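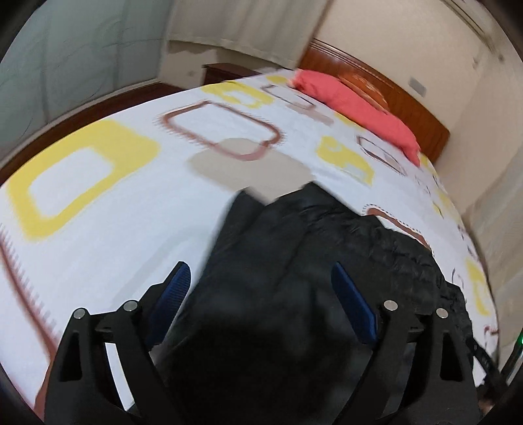 Warm clothes and why they work: notes for week two
Saturday, August 20, 2022
By Eftychia Balaskas

Right, so last week we got as far as still air. Air on its own is a rotten conductor of heat, and most of what we call a warm coat is a way of stopping it moving about. Wool does it with crimp, down does it with those tiny branching plumes, and polyester filling copies one or the other.

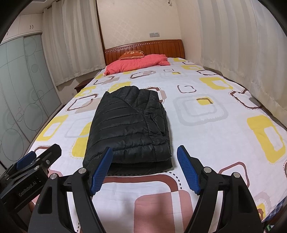

A black puffer jacket, folded.

A few of you asked about loft. It just means how thick the filling sits when you leave it alone. Squash it and you squeeze the air out, so a coat kept in a tight bag all summer can come out flatter than you'd like — hang it up for a day or two before you judge it.
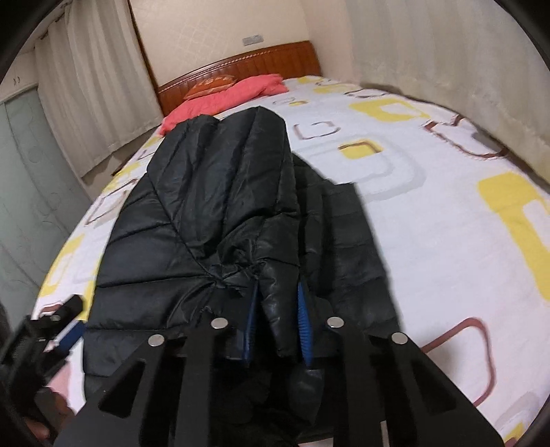
Then there's damp. Down clumps when it gets wet and loses most of its loft, whereas polyester keeps a fair bit. Wool can take up to a third of its own weight in water before it feels properly wet (I love this fact, sorry, you'll hear it again in November).

For next time, weigh a dry wool sock, soak it, wring it out and weigh it again after 60 minutes. Bring your numbers, even the silly ones!

Recent handouts
Feather, fleece and fluff
Reading a care label
The Prisstead mill visit
Why wet socks feel cold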